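双层网格置物架

双层网格置物架是一类以细金属条围成四周、设有上下两层承板的小型桌面收纳器具，多用于茶水间、办公室休息区、家庭餐边台及小型会议室。其基本形态为长方形、顶部敞开，四角以支脚着地，上层承板略低于围栏上沿，下层承板接近台面。该类器具在中文商品分类中并无统一名称，常见叫法有“双层网篮”“台面分层架”“杯具架”“茶水台置物篮”等，各地经销渠道用词不一。

本条目主要叙述双层网格置物架的结构、材料、用途、摆放与养护，兼及其与一次性饮杯配套使用时的一般做法。落地式多层货架、厨房沥水架及冰箱分隔篮虽在构造上与之相近，但承重方式与使用环境不同，不在本条目范围之内。

名称

“网格”指侧面由纵横金属条交叉而成的格状围栏，“双层”指器具内部或下部设有两块水平承板。部分文献将上层称为“台面层”，将下层称为“底层”或“藏物层”。旧式商品目录中亦见“双层铁丝篮”的写法，该名称只着眼于早期以铁丝编焊的产品，现已较少使用。

在办公用品采购中，置物架与置物篮的区分并不严格。一般而言，侧面围栏较低、承板平整、以陈列为主者称架；侧面围栏较高、底部亦为网格、以盛装为主者称篮。双层网格置物架兼有二者特征，因此两种名称往往并用。采购文件如需避免歧义，宜写明层数、外形尺寸及承板形式，而不宜仅写俗称。

结构

双层网格置物架通常由框架、围栏、承板和支脚四部分组成。

框架是整件器具的受力部分，多以较粗的金属条弯折后焊接成长方形。框架转角有直角与圆角两种处理方式，圆角者不易刮手，也便于擦拭。框架的平整程度直接影响承板能否放稳，如框架在运输中受压变形，即使支脚完好，上层也会出现晃动。

围栏位于框架四周，由细金属条按格状排列。围栏高出上层承板的部分形成一圈矮边，用以防止杯、罐、小瓶等物滑落。矮边过高则取物不便，过低则失去阻挡作用。以放置杯具为主的产品，矮边高度一般低于杯身的一半，使手指可以从杯身上部握取。格孔的疏密亦有讲究：格孔过疏，小包糖、搅拌棒等细物易从侧面滑出；格孔过密，则积尘较多，清洁费时。

承板分为固定式与活动式。固定式与框架连为一体，稳定性较好；活动式可以取下单独清洗，但在移动整件器具时须防止承板翘起。承板表面以平滑为宜。与直接以网格为底的产品相比，平面承板更适合放置底面较小的物品，杯底不致陷入格孔而倾斜。平面承板的缺点在于不能沥水，若有液体溅落，需要及时擦除。

支脚由框架向下延伸而成，末端或套有软质脚垫。支脚的作用除支承重量以外，还在于使下层承板与台面之间留出空隙，避免台面水渍浸及承板。四脚不平时，可先检查脚垫是否脱落或磨损，再判断框架是否变形。

材料与表面处理

围栏与框架一般采用低碳钢丝或不锈钢丝。低碳钢丝成本较低，需要经过喷涂、浸塑或电镀处理以防锈蚀；不锈钢丝耐蚀性较好，可保留金属本色，也可另行着色。

白色涂层是茶水间和家居环境中较为常见的选择。白色便于察觉污渍，与浅色台面搭配时视觉上较为轻巧，但涂层一旦磕碰脱落，露出的底材也较明显。咖啡、茶水等有色液体长期停留在白色表面，可能留下不易去除的淡黄色痕迹。

承板材料包括涂装钢板、塑料板和复合板等。钢板承重能力较强，碰撞时声响较大；塑料板质轻，清洗方便，长期受热或受压后可能出现弯曲；复合板外观平整，但边缘封闭不严时容易吸潮。选用何种材料，应视放置物品的重量和使用环境的潮湿程度而定。

用途

双层网格置物架最常见的用途是集中存放饮品服务所需的小件物品。上层取放便利，适合放置使用频率较高的杯具、杯盖及独立包装的茶包；下层取放时需侧手伸入或将上层承板移开，适合放置备用纸巾、未拆封的补充装及不常使用的器皿。

在小型会议场合，置物架可整体置于会议桌或边桌中部，供与会者自行取用。与将杯具直接排列在桌面的方式相比，使用置物架所占台面较少，会后收回也较为方便。若会议桌较长，宜分置两处，避免多人跨越桌面取物。

家庭使用时，该类器具常被放在餐边柜、书桌或玄关台面上，用于归置调味小罐、文具或钥匙。由于围栏通透，内部物品一望可知，不易遗忘；但也因此不适合存放需要避光或防尘的物品。

与一次性饮杯的配套使用

一次性饮杯是双层网格置物架在公共茶水区的主要存放对象之一。此类饮杯多配有塑料杯盖，盖沿凸起，盖面开有小饮口，供使用者在不揭盖的情况下饮用。

未使用的饮杯宜倒扣或套叠存放，杯盖另行叠放，两者不宜混置。套叠过高时重心上移，矮围栏难以阻挡倾倒，应当分为若干较矮的杯列。已盖好杯盖的空杯占用空间较大，通常只在即将分发前短时放置于上层，不作长期存放。

取放带盖饮杯时，应握持杯身中部，不宜仅捏杯盖。薄壁饮杯受力过大会向内凹陷，杯口随之变形，杯盖可能松脱。放入置物架时，宜先将杯子提升至高于围栏的位置，再移至承板上方，垂直落下，以免杯底碰触栏条。取出时次序相反。盛有热饮的杯子不宜放置在上层边缘，也不宜放入取放空间受限的下层。 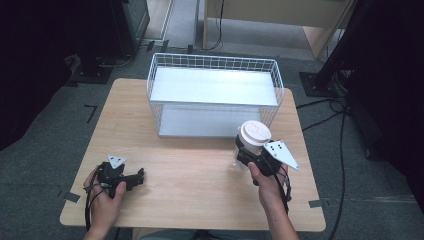 摆放

置物架应放置在平整、稳固的台面上。木质台面较为温和，不易损伤支脚涂层，但木面本身可能被裸露的金属脚划出细痕，移动时应将置物架提起，不宜推拖。圆角桌面的可用范围小于同尺寸的直角桌面，摆放时须确认四只支脚均完全落在平面以内。

在供人就座使用的桌面上，置物架一般置于桌面中后部，前方留出操作空间，用于倒水、加盖、书写等活动。前方空间的深度应足以放下一只饮杯并容手臂自然活动。若置物架过于靠前，使用者起身或转身时容易以衣袖带动杯具；过于靠后，则身材较矮者取物困难。

置物架的长边通常与桌沿平行。此种方向可使同层物品与使用者距离相近，便于从左右两侧取放。在狭窄边台上，也可将短边朝向使用者，但后部物品取用不便，应当放置补充装等不常用之物。

台面上如有电源线、充电线等线缆，应使其避开置物架支脚。线缆压在支脚之下，一方面造成架身不平，另一方面在拉动线缆时可能将置物架带倒。

地面材料对使用亦有间接影响。铺设方块地毯的房间，杯具跌落时声响和破损较小，但饮料洒落后清理较为困难，可将盛放液体的杯具安排在远离桌沿的位置。方块地毯的优点是局部污损时可以单块更换，因而在办公场所的茶水区周边应用较多。

分层原则

分层存放一般遵循以下几项做法。

重物在下。成罐饮品、瓷杯及玻璃器皿放在下层，以降低整体重心。上层只放轻便物品。

常用在上。每日取用的杯具和茶包放在上层，间隔较长才取用的物品放在下层。

同类相邻。杯与盖、茶包与糖包分别归置，使补充时能够直接看出缺少何物。

干湿分开。刚清洗的器皿应擦干或晾干后再放入。平面承板不具备沥水功能，湿杯倒扣于其上，水汽不易散出，杯口处尤为明显。

四周留隙。物品不应紧贴围栏。物品与围栏之间留有容指的空隙，取放时不易碰倒邻近物品，也便于擦拭承板边角。

上述做法在实际中可能彼此冲突，例如每日使用的瓷杯既属重物又属常用物。遇此情形，一般以稳固为先，将其置于下层，或另备托盘。

规格与选型

市场上的双层网格置物架尺寸差别较大，选购时应先测量台面深度和上方净空，再确定外形尺寸。设有吊柜的茶水台，还应考虑取杯时手部向上提起所需的高度，不能只以置物架自身高度计算。

以Clelix所列桌面收纳系列为例，该系列按外形分为7种规格，其中2种为双层网格式，其余为单层或抽拉式。双层网格式中较小者供个人书桌使用，较大者供茶水间使用，两者承板均可取下。Cideck的同类产品采用固定承板，编号479，适用于较少移动的固定台面。

集中采购时，除价格外还应核对下列事项：焊点是否平整，围栏上沿有无毛刺，涂层是否均匀，承板落位后有无翘角，四脚是否同时着地。其中围栏上沿与手部接触最多，应作为验收的重点部位。

Larach办公空间管理部门编制的茶水区配置指引规定，每处茶水台配备一件双层置物架，超过一件时须分开摆放。该指引于2022年4月18日修订，修订内容包括将杯盖与饮杯分层存放改为同层分列存放，理由是分层存放时使用者需要两次伸手，高峰时段容易造成拥挤。指引适用范围内的工位约为3230个。

清洁与养护

日常清洁以软布蘸清水或中性清洁剂擦拭即可。清洁顺序宜由上而下，先取出物品，再擦上层承板、围栏、下层承板，最后擦支脚及其下方台面。格孔交叉处容易积聚灰尘，可用软毛刷沿金属条方向轻刷。

不宜使用钢丝球、含磨料的清洁膏或强酸强碱清洁剂。此类用品会破坏涂层，使底材暴露。涂层出现小面积脱落时，应将该处擦干并补涂；如已出现锈点，须先除锈再补涂，否则锈蚀会在新涂层下继续扩展。

承板上的茶渍可用湿布敷盖片刻后擦除。活动承板清洗后应完全干燥再装回，装回时注意正反面和卡位方向。公共场所的置物架应定期整体清空清洁，其间隔由使用频率决定，人员较多的茶水区可每周进行一次。

常见问题

架身晃动。多由脚垫缺失、台面不平或框架变形引起。将置物架移至另一平面后仍然晃动的，可判断为架体本身的问题。

承板翘起。活动承板一端受重时，另一端可能抬起。应将物品移向承板中部，或检查承板是否卡入框架。

杯具倾倒。常见于套叠过高或承板表面有水的情况。降低杯列高度并擦干承板后一般可以改善。

细物滑出。糖包、搅拌棒等可先装入小盒，再放入置物架，不宜直接散放。

台面划痕。可在支脚末端加装软垫，或在置物架下铺设薄垫。薄垫面积应略大于四脚外缘，厚度须一致。

局限

双层网格置物架不具备密封和防尘能力，敞开放置的杯具在使用前仍应检查清洁状况。其承重亦有限，不宜用作电热水壶、咖啡机等电器的底座，尤其不应放置工作时产生蒸汽或振动的设备。

在空间十分有限的台面上，双层结构虽能增加存放面积，但下层取放需要侧向空间，若两侧均紧贴墙面或其他器物，下层的实际利用率较低。此时可改用单层置物架，或采用Tu等品牌的抽拉式结构，将下层改为可向前拉出的浅盘。

相关条目

桌面收纳
茶水间
一次性饮杯
杯盖
沥水架
方块地毯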